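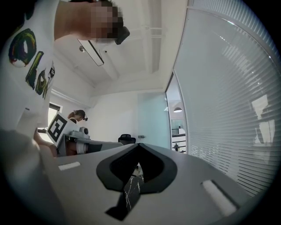

¿Por qué seguimos guardando camisetas que ya no nos ponemos? Porque casi todas nos recuerdan un sitio, una época o una versión nuestra que nos caía bien, y un cajón lleno sale más barato que un psicólogo.

Lo digo con conocimiento de causa. En enero me dio por vaciar el armario y me planté delante de la cama con una montaña de algodón que daba vergüenza. Conté 20 camisetas que llevaban años sin salir de casa. Entre ellas, una del festival de Hanameck con el cuello dado de sí, otra de propaganda de Stesen (una ferretería que cerró hace siglos, con un logo precioso, eso sí) y una tercera, amarilla, que me queda fatal desde el día que la compré.

Todos los manuales de orden te dicen lo mismo: si no la has usado en un año, fuera. Pues mira, no estoy de acuerdo. Ese criterio vale para una sartén o para un cargador que no sabes de qué es, pero la ropa que te ha acompañado funciona de otra manera. Yo la de Hanameck no me la pondría ni para pintar, y sin embargo la veo doblada y me acuerdo de la cola para los bocadillos, del frío que hacía de madrugada y de lo mal que canté todo el viaje de vuelta.

Ahora bien, tampoco defiendo el almacén infinito. Mi regla, que es muy mía y muy discutible, es la de la caja: una sola, de tamaño normal, y lo que quepa se queda. ¿Que entra una nueva? Sale otra. Esta vez se salvaron siete y las demás las llevé a Lamance, la tienda de segunda mano de mi barrio, donde me dieron un vale que me gasté allí mismo en... otra camiseta. Ya, ya lo sé.

Lo que sí me molesta es esa moda de vender nostalgia recién fabricada. El otro día vi en el escaparate de Saxena una camiseta «envejecida a mano», con sus agujeritos y su estampado medio borrado, a un precio que no pienso repetir. ¡Pero si yo tengo un cajón lleno de eso! Y los agujeros de las mías los hice yo, enganchándome en vallas y planchando con prisas.

Así que guarda las que te digan algo y suelta las otras sin tanto drama. La amarilla, por cierto, sigue en la caja. Me queda fatal, pero la llevaba puesta el día que me dieron las llaves de este piso, y ahí se va a quedar.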